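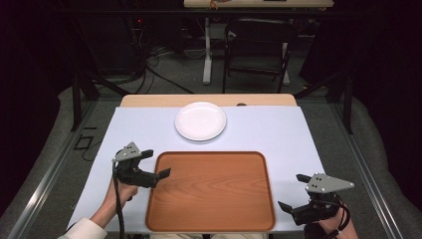
Gion Hubmann has spent most of July teaching a machine to set things down on a tray. He works in the Clarkomside office of Histar, where a person does the job first, holding a gripper in each hand, and the recordings are used to train the arms. The setup is simple to look at: a table with a pale sheet over it, a round white plate toward the back, a wooden tray in front of the plate, and two black grippers with cables running off them.

"People expect a joystick," Hubmann said. "We had one. It took new operators two weeks to get good with it, and they still moved like they were parking a truck."

With the hand-held grippers, he said, most people are useful on their first day. They have to learn to pick things up without their fingers, and they have to slow down.

"The plate is harder than it looks. If you come at the rim from too high, you push it instead of lifting it. I did 41 runs with the plate before I kept one."

Histar still uses remote control for part of the work. Remo Aebischer runs that side from the company's Fesdale site, where he drives the arms directly and watches what they do. He and Hubmann compare notes most mornings and do not always agree.

"Gion's runs are smooth, but a hand can do things the arm can't," Aebischer said. "Your wrist turns and you don't notice. Then the arm gets to the same spot and stops."

Hubmann does not dispute this. He now asks operators to keep their elbows in, and he throws out any run where the wrist turns too far. A shift has seven short sessions with breaks between them.

"After a while your forearms get tired and the recordings get worse," he said. "I would sooner have fewer."

The next job is stacking bowls. Aebischer wants to try it by remote control first.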